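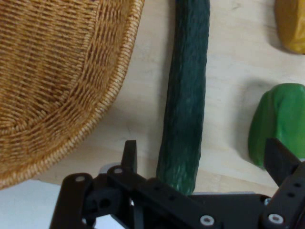 4.2 What people do with the basket

I have to admit I went into this part of the study thinking the basket would be the boring bit. We had asked 111 households in Sultside how they put their vegetables away after a shop, and I was all set to write pages about fridges. But people kept coming back to the basket on the worktop -- where it stands, what's allowed in it, who is forever taking things out of it! Cucumbers caused the most trouble by far. A long one like the green one beside the wicker basket in Figure 3 can't simply be dropped in and forgotten, you have to decide whether it lies across the middle, leans up against the rim or stays out on the side. In our notes I started calling these "leaners", and the name has stuck, so I'll use it from now on.

Figure 3. Empty wicker basket with a long green cucumber next to it.

We ended up with 1,203 diary entries that mention a basket, bowl or tray of some sort, and I read every one of them (twice, in the case of the Villalba flats, where the handwriting was dreadful). Round vegetables hardly get a word. Onions go in, potatoes go in, end of story. Leaners get whole sentences. One person wrote that hers "lives on the bread board until somebody eats it", and another keeps his in the basket with the end poking out and says he knocks it on the floor every time he reaches for the kettle. I felt for him, mine does the same.

What surprised me was how much the rim seems to matter. In 13 of the homes we swapped the usual container for a shallow wicker basket with a thick braided edge, and left it there through July. I'd expected grumbling. Instead the diaries from those homes talk about the edge as a sort of shelf, somewhere to prop things, and the leaners moved in from the worktop within a few days. I wouldn't want to make too much of 13 kitchens, and two of them were already fond of wicker before we turned up, but the pattern is there in the entries and it fits with what we found in the earlier Herus survey (see 2.3).

The weave itself got mixed reviews. People liked the look of it and hated cleaning it -- onion skin gets into everything. I come back to cleaning in 4.4, together with the plastic trays.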